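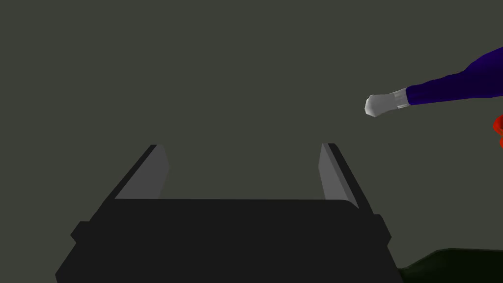

Simulator view, open gripper in front, second arm coming in from the right.

The packing hall at Drudbridge - simulator gallery
Posted 18 December 2021

Skelleck has packed bottled cleaning products at Drudbridge for a long time, and most of the work at the end of the line was done by hand. In June the company began moving two of the stations over to arms. These views come from the simulator, where new moves are tried before they go on the floor. Nowakowski, the integrator, set it up on a computer in the old supervisors' office.

The 58 people on the packing side can all book time on it. Most had never used anything of the sort. A new move is run 2,000 times in simulation before it is signed off, and the packers get to see the results and comment. Several of the grips in use today were changed after packers said a carton would crush if it was held that way.

The view is from the gripper's side, and it takes some getting used to. The model room is very plain - large flat surfaces and not much detail - and people tend to lose track of which way they are facing in the first hour.
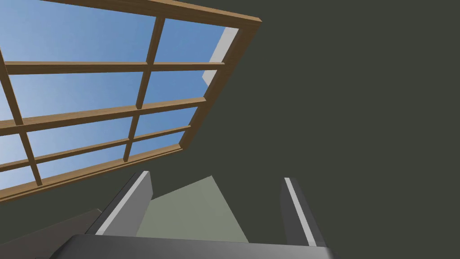
Pay grades were the main worry at the start. Packers who finish the Tanlow course move up one grade and look after a station for half of each shift. The other half is still hand packing, mostly odd sizes and returns. The night shift has asked for a different split and that is still being talked about.

A hand station clears 800 cartons a shift. The first arm station now clears 935, with one person attending it. Lifting is down and standing still is up, so both stations have been given stools and softer matting.

The simulator is open to packing staff during the afternoon shift. Put your name on the sheet by the office door.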